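Visside Academy of Applied Sciences

The Visside Academy of Applied Sciences is a learned society based in Visside. It elects fellows from the natural sciences, engineering and medicine, advises public bodies on technical questions, and publishes a quarterly journal of proceedings. As of 4 December 2023 it had 106 living fellows in nine sections.
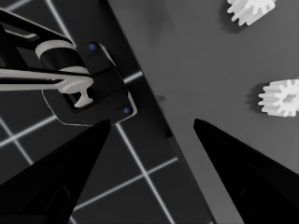
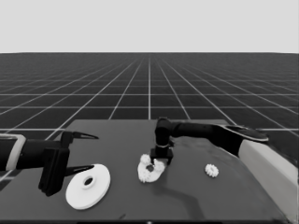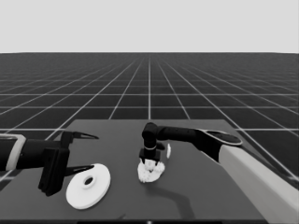

The academy grew out of a reading society formed by teachers at the Ciminitz technical school. The society met in rented rooms and kept a shared library of foreign journals. When the school moved to Visside, the library moved with it, and the members adopted a written charter. The charter set the name still in use, limited the number of fellows, and required every candidate to be proposed in writing by two members of different sections. The last rule has been kept without change.

Fellowship

Fellows are elected for life. Candidates must have lived or worked in the region for at least five years, or must have carried out a large part of their published work there. Nominations close at the end of April. Each section then ranks its own candidates, and the ranked lists go to the full body for a secret vote. A candidate needs two-thirds of the votes cast. Voting by mail was allowed from the start; electronic voting was added later, after a change to the bylaws.

No more than nine new fellows may be elected in one year. A section that does not fill its place cannot carry it over. Small sections have objected to this rule several times, most often the section for earth sciences, which has gone without a new member for long periods.

Besides ordinary fellows, the academy names corresponding fellows, who live outside the region and have no vote, and honorary fellows, who are chosen for service to science -- administration, teaching or funding -- and need not have a research record. The number of honorary fellows is capped at 20.

Organization

The academy is run by a council made up of a president, a secretary and one delegate from each section. The president serves three years and may be reelected once. Council minutes are open to all fellows, but are released to the public only after a delay of ten years. Day-to-day work is done by a paid office, which also looks after the library and the archive.

Income comes from a regional grant, journal subscriptions and the Rieger Fund. The fund was set up through a bequest of farmland, most of which has been sold. Its yield pays for travel awards and for almost 19 percent of the cost of printing.

Awards

The Rieger Medal is given every second year for a single piece of work completed in the region. It may be shared by two people, but not more. The Mavach Lecture is held each year and is open to the public. The lecturer is picked by the sections in rotation and does not have to be a fellow. Texts of the lectures appear in the proceedings; a few early ones were never handed in and are known only from newspaper reports.

A smaller prize for work by doctoral students was started by the engineering section and later opened to all fields. It carries a sum of money and a year of free access to the library.

Publications

The proceedings were first issued as a single yearly volume and became a quarterly when the number of papers grew. Papers by non-fellows are accepted if a fellow submits them. Outside review was brought in gradually, beginning with the medical section. Older volumes have been scanned, although several plates in the early issues are missing from the academy's own set and were copied from the one held at Mavach.

See also

Ciminitz technical school
Mavach Lecture
Rieger Medal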